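Folero -- the gallery page
Posted Sep 15, 2023

Finally getting this page up. People keep asking what's in the box, what the colours are like, whether the sticks are all one size. So, bits and pieces from the Clistbridge bench, a line or two on each thing, more when I got carried away. Typed in between other jobs so excuse the spelling.

The set
Folero. Stacking sticks, no board, no dice. 108 to a box, 4 colours, 27 of each. You tip them out and go. Rules fit on one card and most families have lost the card by the second week and seem to manage.

First run was 300 boxes. Sold through by the end of July, a fair bit quicker than planned. Second run is 580 and that's what has been taking up every flat surface since.

The colours
Dark green, brick red, mustard, and an off-white that we call chalk. Took forever. The green was nearly a bottle green, then nearly a forest green, then went so dark on the test batch you'd swear it was black in a lounge room at night. Pulled it back one step. The red was easy. Went brick straight away, everybody liked it, left it alone.

Mustard has the most complaints and also the most fans. No idea. Chalk shows fingerprints, wipe with a damp cloth, don't soak it.

One person wrote in asking for blue. There won't be blue in this run. Maybe the one after, if the shade is right and doesn't fight with the green. Tried one in autumn and it fought with the green.

The shape
Plain stick. All the same length inside a set, all colours the same. Edges taken back a touch so they don't catch on jumpers. We did try rounder ones. They roll. They roll off the table, across the floor and under the fridge, and then you have 107.

Weight matters more than I thought it would. Too light and the pile shifts when someone breathes. Too heavy and little kids get bored of lifting them. Current one feels about right, if you've got the first run and the second run side by side you will probably not pick the difference.

Sorting
Done by colour first, then mixed back together for boxing, which sounds mad. It's so we know there's 27 of each before they get jumbled. Small lots, a handful or two at a time in the metal bin. The bin is a tired old thing, scratched all over, finish scraped off along the back, and it does the job so it stays. Sloping sides help, sticks slide down and don't sit up in the corners.

Anyone looking to do something similar at home, for Lego or pegs or whatever -- sloping sides. Straight-sided tubs are a pain, you're forever digging with one fingernail.

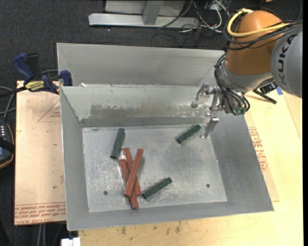

Noise is the other thing with metal. Everything that lands in it lands loud. A single stick is fine, a whole lot tipped from a bag is like cutlery going down the stairs. Tried lining one with felt for a while. Lovely and quiet, but it picked up fluff and the fluff went onto the chalk sticks and then we were picking fluff off chalk sticks until dinner. Back to bare metal. Radio on.

How they fall
This is my favourite bit so it gets its own heading. Drop a few sticks and they never land tidy. Some go off on their own, others end up crossed over each other, and which ones you can lift without bothering the rest is basically the whole game. One on top leaning across two others, easy, take the top one. One underneath with its end poking out, looks easy, isn't.

Version for two players and not much time: six sticks only, three red three green. One person takes red, other takes green. Drop the lot. Take turns lifting one of your own. Move any other stick and your turn's over. Takes a couple of minutes and somebody will want a rematch. Good while the pasta's on.

If your colour lands spread out and theirs lands in a heap, well, lucky you. We thought about a rule to even it up. Didn't. Swap colours next round.

Playing in a tray
Got asked this at the Goletti shop. Do you need a tray? No. Does it help? Yeah, a lot. Anything with a lip. Roasting tin is fine, a big baking dish, lid off a storage tub. Keeps the sticks off the floor and stops the long arguments about whether the one that's hanging off the table counts as in. Shallow is best for small kids, they can't reach over a high wall without dragging a sleeve through everything.

A scuffed floor is better than a shiny one too. Bit of grip. On a brand new tray the sticks skate about and you get a flat boring spread, on a worn one they tend to stop where they land. Ours have been worn in by now, some more then others.

The box
Card, brown, label on the short end so it can go on a shelf like a book. Inside there's no insert. Had quotes for an insert. No. Sticks go in loose, in a cloth bag, drawstring. The bag on the first run was a bit snug and I'm sorry if you've been wrestling with it. Second run bag is bigger, same cloth.

If you've got a first run and want the bigger bag, send a note through the contact page with your order number and I'll post one out. No charge.

The label
Ebrahimi did the printing, both runs. Two-colour, matt. The green on the label is not the same as the green on the sticks, yes I know, it's been pointed out. Ink on brown card goes its own way. The second lot is closer.

There's a small spelling mistake on the rule card in the first run, "peices". Left it too late to fix. Fixed now. If you've got one with the mistake, keep it, it's the old one.

Marks and scuffs
Sticks will pick up marks. They get dropped, that's what they're for. Green hides it best, then red. Chalk hides nothing. A soft eraser gets most of it off, the white kind, not the pink ones -- the pink ones leave pink.

Don't put them in the dishwasher. Someone did. Very nice email about it, with photos, and no I won't be putting those up.

Spares
Lost a stick or two? Say which colour and how many. Spares are kept from each run, the odd ones left after boxing. Red goes fastest, can't explain that. Plenty of mustard.

First run spares are nearly gone, but second run ones fit in fine with the older sets, same length, same edges.

Where to get one
Goletti has them on the counter in Clistbridge, and there's a sample set out that you can tip over and have a go with. Please put the sticks back in the bag when done. Online orders from this page go out twice a week. Australia only for the moment, postage to NZ is being looked at and looked at.

School sets: same sticks, no box, just two bags. Ask first as we make those up as needed and it can be a bit of a wait near the start of term.

Still to come on this page
The two-player rules as a printable. The bag being sewn, if I can get a decent one of that, the light at the machine is terrible. A photo of all four colours in proper daylight so people stop getting a suprise with the mustard. And the rounder test sticks, once I find them. Last seen heading for the fridge.

Comments are off, too much spam. Contact page works. If you've had no reply in a week send it again.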